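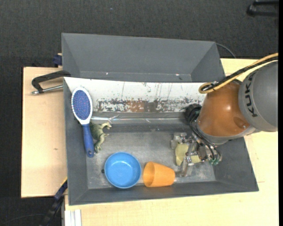 A result has been going round my corner of the internet this week, and three people have now asked me what I make of it. The short version: it's a decent piece of work with a headline I don't believe.

The paper comes from a small group writing under the name Goicoechea, and the method is called Grirby. The idea is that an arm can learn to grasp mixed household objects from a bin by practising on its own, with very few examples from a person to get it started. They use 20 demonstrations, then leave it to get on with things. After 237 attempts, we're told, it "generalises to unseen objects". That is the phrase everyone is repeating.

Which unseen objects, though? I went through the appendix looking for a list and found a paragraph. A hairbrush, a bowl, a plastic cup, a toy dinosaur. All fair enough as things to pick up, and I'd much sooner see these than another tray of identical wooden blocks. But if you practise on one cup and are tested on a different cup, I'm not sure "unseen" is a word you've earned. Felicidad Manalo made the same point in the comments under their project page and got a polite reply that didn't answer it.

Then there's the bin. Sloping sides are a kindness to any gripper, as things tend to slide back towards the middle. A cup on its side offers a nice thin rim. A paddle brush propped nearly upright against the wall is a harder case, with its head up and not much room behind it, and I would love to know how often the arm got that one. The results table lumps everything together. One number for the lot.

I do like the baseline. They compare against Milten, which most groups avoid because it's a pain to set up, and they seem to have set it up properly. Grirby wins, though by less than the abstract suggests once you notice that Milten was given only 2 camera views. Felicidad Dalisay reckons a third view would close most of the gap. I think she's too generous, but I can't prove it either.

What would change my mind is dull stuff – a per-object breakdown, a flat-bottomed bin with straight walls, 200 more attempts on things bought after the training was finished. The Wirkholm people did something like that in January and their score dropped like a stone. They printed it anyway, and I've trusted their numbers ever since.

The code is promised for "soon". I'll have a go with it when it turns up.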